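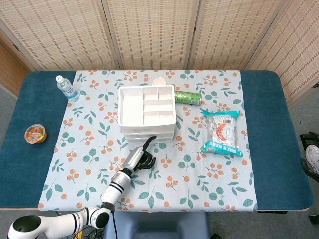

August, afternoon session, Granavik room

Continuing the desk organizer layout work from the morning. Setup is the usual one for the tabletop sorting notes: padded table, printed cloth run back to front over the middle, folding divider behind. Teal left showing on both sides, so the cloth edges double as a reference for left and right limits. Item set for this layout is the white drawer organizer, the green can, the snack pack, the water bottle and the round beige lid.

Positions at start of layout 7:
Organizer in the middle of the cloth.
Can on its side to the right, top end toward the organizer.
Snack pack flat, further right and lower.
Bottle on the left near the back, white cap on.
Lid just behind the organizer, partly hidden by the back rim.

Top tray of the organizer, for whoever picks this up next. The left half is one long compartment. The right half is two square cells at the back, a narrow horizontal slot across the middle, two more cells at the front. I will call them BL, BR, S, FL, FR from now on. Ronja's sheet from Brasthorpe numbers them clockwise and puts the long one last, and I have twice written down the wrong cell by mixing the two systems. Letters only in this book, please.

Question for the afternoon was where the snack pack should go. The sort sheet says "top tray, any compartment that takes it without folding." The long compartment is the only candidate. Tried it flat first. The crimped seals catch on the walls if the pack goes in square, and the pack then bows up in the center. Went in better on one long edge, leaning against the outer wall. It stays put when the organizer is slid a hand's width across the cloth. Wrote that up as the standard placement. Khải prefers flat, seals bent under, and we did not settle it. The sheet wording does exclude bending, as I read it.

Can does not go in the organizer in any layout. Sheet has it standing at the right rear corner of the cloth. On the padded top it stands fine once placed, but if it is put down half on the cloth and half on the teal it leans slightly toward the bare side. Keep it fully on the cloth. Same applies to the bottle.

Can on its side: it rolled once when Nga leaned on the table edge, toward the front, and stopped against the snack pack. The padding gives under a forearm and that is enough. Not a problem with the layout as such. Noted so that a changed can position between two readings is not put down to someone moving it. Recorded the new position and restarted.

Lid. The sheet lists it under "loose parts" and does not say what it belongs to. I looked through the Dirkham box and found nothing with a matching rim. Quyên thinks it came over with the Tăng kitchen set and the base stayed behind. Until that is sorted out it is an item by itself and goes on the cloth behind the organizer. It is easy to miss there from a low seat. Two people today finished the tidy and left it where it was, which happens to be the correct final place, so the score sheet shows a pass for a step they may not have done. The start position needs to change or the check means nothing. Proposal: start it on the left, forward of the bottle, finish behind the organizer.

Drawers. Not used in layouts 1 to 7. Pulled each one to check for leftovers from the stationery layouts and found one paper clip, removed. The lower drawers run smoothly but the organizer creeps forward when a drawer is pulled, and the cloth comes with it. Holding the back rim with the other hand stops it. If drawers come into the next series we should fix the cloth at the back edge of the table. Clips would do. I would avoid tape on the teal top after what it did to the gray one.

Cloth. Reset it after every second run. It drifts to the right, I assume because most of us are right-handed and drag that way. The leaf and berry print is busy and small things get lost on it, the paper clip being the case in point. Niamh asked in June for the plain cloth on anything smaller than an eraser and I agree with her now. For this item set it makes no difference.

Time per tidy was 80 seconds on the slowest run, which included walking the can around the back of the organizer. Everyone else went across the front. No instruction either way on the sheet and I would leave it open.

Bookkeeping. Running total in the log is 1,129 entries, of which 223 are organizer layouts. The log had one entry counted twice from the morning (same start time, same initials), struck out before taking the total.

To do:
Ask Ronja whether her numbering can be dropped from the printed sheet.
Change lid start position, reprint.
Find the base for the lid, or take "loose parts" off the heading.
Clips for the back edge.
Khải to write down the flat placement his way so both versions can be tried by someone who has seen neither.

Quyên has the room from four. Left the divider as it stands, right-hand panel angled forward. She wants it that way for the light.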